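Course Home | Schedule | Handouts | Readings | Contact

Search this site Go

Office Practice and Records
Unit 5 Handout: Sorting and Storing Small Items at the Desk
Revised May 2020

This unit covers the part of desk organization that most office manuals skip: the small items that don't go in a file cabinet and don't belong in a drawer with the pens. Read it before the lab session and bring it with you.
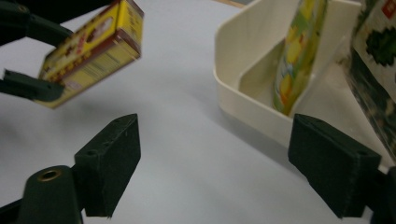
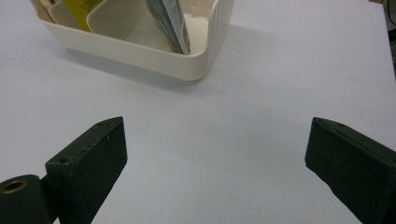 1. What counts as a small item

For this course, a small item is anything you can pick up with one hand and would otherwise leave lying on the desktop. Small cartons, booklets, folded leaflets, index cards, thin folders and sticks of any kind all count. Loose paper does not. Loose paper is handled in Unit 6, and you should not put it in the organizer even when there is room for it. It slides down behind the dividers and stays there until somebody empties the whole thing.

2. Clearing before sorting

Take everything off the work surface first and put it on a side table or a chair. Wipe the surface. Then set the organizer down near the back, where you can reach over the front wall without lifting your elbow. Students often skip the clearing step and try to sort around what is already on the desk. This takes longer, and the piles run together.

Keep the area in front of the organizer open. That is your working space, and it is where you will set things down to look at them before you decide where they go.

3. Compartments

Most desk organizers are divided into narrow compartments and one or two wide ones. Use them this way:

Narrow compartments -- cards, booklets and leaflets, stored on edge. One kind per compartment.

Wide compartments -- boxes and cartons, set in upright with the label side facing you. If a box has no label, write the contents on the top flap in pencil.

Back corners -- long thin items. They lean against the back wall and can be seen over everything in front of them.

Measure a box before you plan a compartment for it. A carton that goes in only when you push will bow the dividers, and on the cheaper organizers they don't go back. If the box is too wide, it goes on the shelf.

4. The leaning problem

A booklet that is taller than the organizer will lean. One leaning booklet is not a problem. Several of them leaning different ways will use up a compartment that could hold twice as many. There are two ways to fix this. You can fill the compartment until the booklets hold each other up, or you can put a stiff card behind them. In the lab we use the stiff card, as our compartments are seldom full.

Glossy covers slide more than plain ones. Put the glossy ones against the divider and the plain ones in front.

5. Order of work

a. Clear and wipe the surface.
b. Group the items by kind on the side table.
c. Place the boxes.
d. Place the booklets and folders, tallest at the back.
e. Place the cards.
f. Place the thin items last.
g. Write the contents list (see below).

Boxes go in early because they can't bend. Everything else can be moved over a little to make room.

6. The contents list

Every organizer in a shared office needs a contents list. Keep it on one index card. Write the name of the compartment, what is in it, and the date you last checked it. The Naylor text (chapter 9) shows a longer form with a column for supplier and reorder quantity. You don't need that for this unit, but you will need it for the supply closet project in June, so read the chapter now if you have time.

Do not list single items. "Leaflets, office hours" is enough.

7. Lab exercise

You will work in pairs. Each pair gets one organizer and a tray of 28 mixed items. You have 16 minutes to sort the tray, fill the organizer and write the contents list. Your partner then asks for 5 items by name, and you find each one from the list alone without searching the compartments. Trade places and repeat with a new tray.

Grading is on the list and the retrieval. Neatness is not graded separately -- if the items can be found and put back, the layout is good enough. Points come off for:

- items forced into a compartment
- more than one kind of booklet in a narrow compartment
- anything left on the desktop
- a contents list that doesn't match the organizer

Leave the organizer empty at the end and return the tray to the cart by the door.

8. Questions to think about before lab

Which items on your own desk at home or at work have no fixed place? How many of them have you moved in the past week without using them?

If two people share a desk, who decides what goes in the front compartments? The Milow reading takes one view of this and the Jutton reading takes another. Come prepared to say which one fits an office you have worked in.

Reading for next time: Naylor, chapter 10, first half only.

Questions about this handout: use the Contact link on the course page
Copyright Office Practice and Records. For classroom use.
Back to top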